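Pantry moths — quick and dirty guide

Posting this in a rush, will tidy up later. Had three emails this month asking the same thing so putting it all in one spot.

First up, the little brown things flapping round the kitchen light at 9 pm aren't the ones doing the eating. Grubs do that. By the time you see moths there's a batch of larvae in a packet somewhere. Find the packet.

Usual suspects: flour, oats, muesli, rice, nuts, dried fruit, birdseed, dog biscuits. Chocolate too, sorry. Look for webbing in the corners of the bag, clumpy bits, anything that moves. Check unopened packets as well, they chew straight through thin plastic and cardboard.

Everything out of the cupboard. Yes everything. Bench, floor, wherever it fits. Anything webby goes in a tied bag and straight to the outside bin, not the kitchen one. Tea towels and shelf liner too — liner in the bin, tea towels in a 60 degree wash.

Vacuum the shelves with the crevice nozzle. Peg holes, hinges, the join at the back, under the lip of each shelf. Empty the vacuum outside striaght after. Then hot soapy water, then a wipe of white vinegar. Vinegar won't kill eggs btw, it just gets the food smell and dust off. Dry it properly before anything goes back, leave the doors open overnight if it's humid.
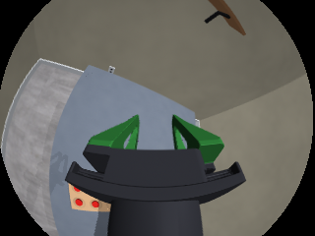
One reader wrote in to say she'd done the whole clean twice and still had moths by August, and the culprit was a bag of birdseed out in the laundry. Check the laundry. Check the garage. Also the craft box if the kids make things out of dried pasta.

Stuff that looks okay but you're not sure about — freezer, sealed, a full week. Longer for big bags, the middle takes ages to get cold. Let it come back to room temp before you open it or you'll get damp flour.

Containers. Screw top glass or the clip ones with a rubber seal. The push-on lids are no good, grubs are tiny and they get in. I've got 16 of the Stoltedlow clip jars, the 2000 mL size takes a normal bag of flour with a bit of room left over. Rendo ones are cheaper but the seals went hard on me. Old jam jars are fine for nuts and spices.

Traps. Sticky pheromone ones, I use Cropper. They only catch the males so don't expect one to fix it on its own, but good for telling you if they're still about. One per cupboard, write the start date on the back, swap when the packet says. Don't put a heap of them out, you'll only confuse yourself.

Bay leaves? Tried it. Smells nice. Moths didn't care.

No surface spray in the food cupboard please. Not on the shelves, not "just in the corners".

Ceilings — grubs wander off to pupate, so check the cornice and the tops of the walls with a torch. Little white cocoons. Vacuum them off, wipe the spot.

Keep at it for a couple of months, if its warm they breed quicker. Buy smaller bags in summer and new flour goes in the freezer for a few days before the jar.

Next one is weevils, once I've cleaned out the rice.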